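Where Does the Rain Go?

When rain falls on a field, most of it soaks into the soil. Plants drink some of it, and the rest sinks deeper underground. A street is different. Pavement is hard and packed tight, so water can't get through it easily. It has to run off somewhere.

Roads are built with a slight slope. You may not notice it when you walk, but water does. Many streets are a little higher in the middle than at the sides. Rain rolls down to the curb, which works like the side of a bathtub and keeps the water on the road until it reaches a drain.

Under the drain is a pipe. Small pipes join bigger pipes, the way streams join a river. In Brevulby there are 141 miles of storm pipe, and all of it ends at the Namis River. The oldest piece, under Bustos Street, is 11 inches wide. The biggest is tall enough for an adult to stand up in.

Storm pipes are separate from the pipes that take water away from your sink and toilet. Sink water gets cleaned at a treatment plant. Rain water in Brevulby does not. If there is oil, soap or candy wrappers on the street, the rain carries them to the river too.

Workers need a way to get down to buried pipes. They use a manhole, a shaft that goes from the street to the pipe. The cover on top is heavy so that cars can't knock it loose. Never try to lift one. 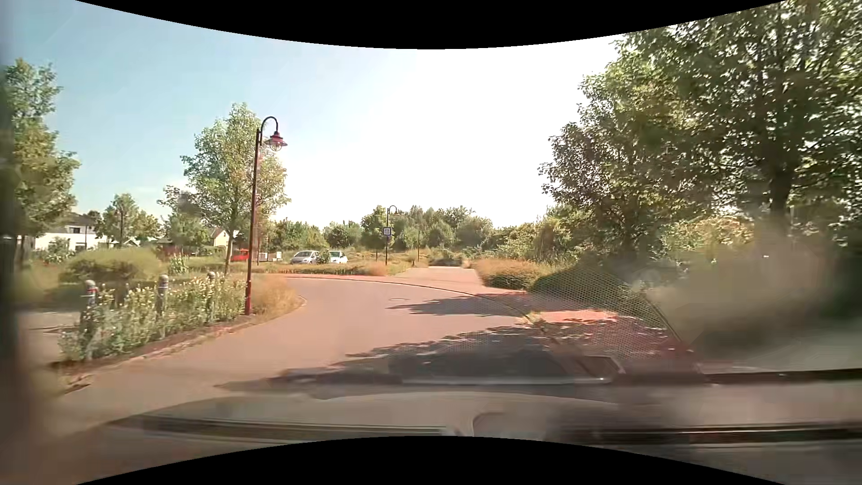 Brevulby Public Works, Streets and Drains Department

A manhole cover can be in the middle of a road or on a bend. Pipes often turn where the street turns, and a bend is a place where leaves and sand can get stuck. Not every cover leads to a storm pipe. Some are for sewers, and some are for phone or power cables.

Our crews cleaned 1,825 drains last year. August is the busiest month, when the big thunderstorms come.

Words to know
Curb: the raised edge of a road
Storm drain: an opening that lets rain into a pipe
Runoff: water that flows over the ground

Page updated 01/02/2024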